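Stolla opens clothing and cord sorting service in October

Household storage company Stolla will begin taking in mixed boxes of clothes and cords this October and returning them sorted, hung and folded. The service is called Jostura and will be run from the company's workroom in the Loureiro building.

Customers fill a box with whatever has piled up in a closet, hallway or spare room. Stolla separates the clothing from everything else, puts the garments on hangers or folds them, and coils the loose cords into small bins.
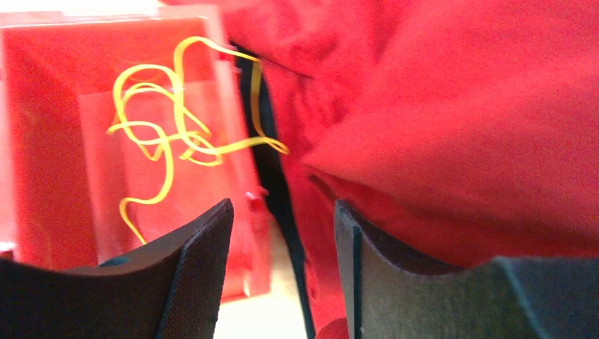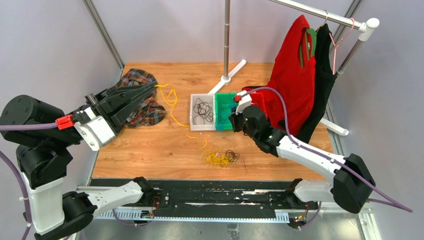 The company ran a trial of Jostura earlier this year with 200 households. Shirts and charging cords made up most of what people sent in, often in the same box. Many of the cords had been separated from the device they came with, and owners asked for them to be kept anyway.

"People told us they didn't want advice on what to throw out," said Shigeru Katayama, who manages the service. "They wanted to open a closet and find a shirt. So we give back everything that comes in, unless the customer has ticked the box for donation."

Each order is unpacked on a table of its own, so that items from different homes stay apart. Garments are checked for missing buttons and open seams before they go on the rack. Stolla does not wash, iron or repair clothing, but a note goes back with anything that needs attention. Cords are grouped by plug type and labeled. Customers can ask for a bin for each room or one for the whole house.

Orders are returned within seven days. The workroom can handle 700 boxes a month to begin with – Stolla expects to review that number after the winter season, when coats and heavier items take up more rack space.

Jostura comes in two box sizes, both supplied by packaging firm Rimar. The boxes are reusable and go back to the customer with the sorted items inside. Hanging garments are sent in a separate cover.

Shoes, bedding and battery packs are not accepted at this time. Drop-off at the Loureiro building opens at 8 a.m., and pickup from home can be booked when ordering a box.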